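# Getting smudges and scuffs off a matte tabletop

Quick one, typed between jobs. Matte tops are a pain - they grab every mark, and the stuff that works on gloss will leave you a shiny patch you can't undo. 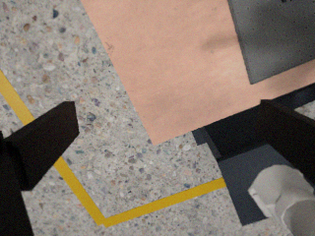

## What you need

- 3 microfiber cloths, clean, no fabric softener in the wash
- dish soap, the plain kind
- warm water
- white melamine sponge, last resort only
- spray bottle
- old toothbrush for the edges

No furniture polish. No wax. No scouring powder. Aurelio Bautista used a spray wax on his Kimis desk in December and it still has a glossy oval next to the keyboard.

## Step 1 - figure out what kind of mark

Look at it from low down, with a lamp off to one side. Move the lamp. If the dark spot moves too, it's a shadow, leave it alone (yes I have scrubbed a shadow). If it stays put:

- greasy looking, soft edges: hand oil
- thin dark line: scuff from rubber feet or a belt buckle
- pale ring: heat or water, different problem, see the end

## Step 2 - dry wipe

Get the dust off first. Dust plus water plus rubbing equals fine scratches. Straight strokes, one direction, all the way to the edge.

## Step 3 - soap

Few drops of soap in the spray bottle, fill with warm water, tip it over a couple times. Spray the cloth, not the table. Wipe the whole top, even if teh mark is tiny. If you only do the one spot you get a clean spot, which looks worse.

Second cloth, plain water. Third cloth, dry. Don't let it air dry, you'll get streaks.

## Step 4 - still there?

Let a damp soapy cloth sit on the mark for 3 minutes. Wipe. Repeat once.

Scuffs sometimes need the melamine sponge. Test underneath or on a back corner first. Wet it, squeeze it out, almost no pressure. It's an abrasive, very fine but still. Ten light strokes then stop and look.

Nimal Dissanayake goes over scuffs with a pencil eraser before anything wet. Tried it on my Nieto table, worked on two out of four. Worth a shot, costs nothing.

## Step 5 - edges and corners

Toothbrush, soapy water, short strokes. Grime sits right under the lip where nobody wipes. Dry it right away, especialy if the core is particle board. Swollen edges don't go back.

## Pale rings

Let it dry out overnight first. Lots of them fade. If it's painted or lacquered and the ring is still there the next day, you're probably looking at a refinish, and I haven't written that page yet.

Updated 9/18/26 - added the eraser thing.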